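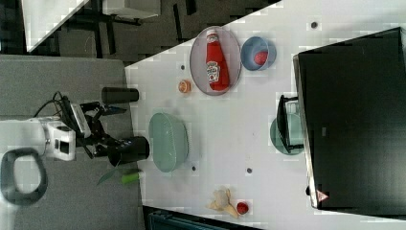 *Skallimau Vat Pasteurizer, Owner's Manual 1504, p. 8*

## Cleaning the vat before first use

Your Skallimau left the factory clean. It has since met a truck. Wash it.

1. Unplug the vat and close the drain valve. Check the valve again.
2. Fill to the lower line with warm water and add two scoops of Cutum dairy cleaner.
3. Brush the walls, the lid, the paddle and the underside of the lid lip, where old milk goes to retire.

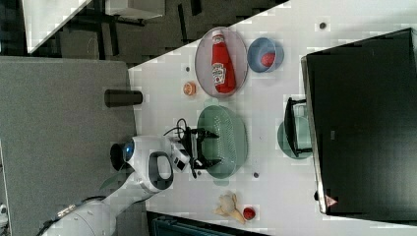
*Photo: Fatemeh Mohammadi for Rirkow*

4. Open the valve and drain completely. Rinse until the water runs clear and stops smelling like a swimming pool.
5. Take the valve apart. There are eight pieces, including a small gasket that rolls. Put a towel in the sink first.

> **CAUTION:** The vat is for milk. Hands, elbows and feet stay out of it, however long your shift has been.

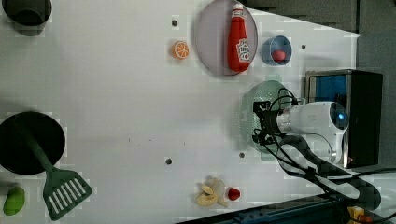

6. Put the valve back together and fill the vat with plain water to the upper line.
7. Plug in, set the dial to 165°F and start the paddle. Keep the lid on. The heater ticks while it warms up and will go on ticking whether or not you stand over it.
8. Hold at temperature for the time given in your local dairy rules, then switch off and let the water cool before draining.

**Note:** If the display reads almost 165 and sits there, the probe is probably not pushed all the way in. Push it in before you call Booker Villanueva on the service line. He will ask.
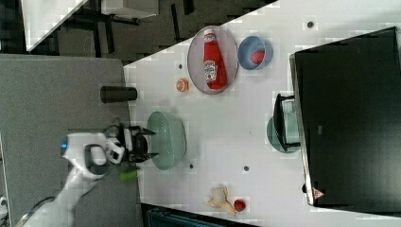
9. Leave the lid ajar and let the vat air-dry. Do not wipe it with the shop towel.
10. Write the date and your initials in the cleaning log. Initials should belong to the person who did the cleaning.

For batch filling, go to section 2.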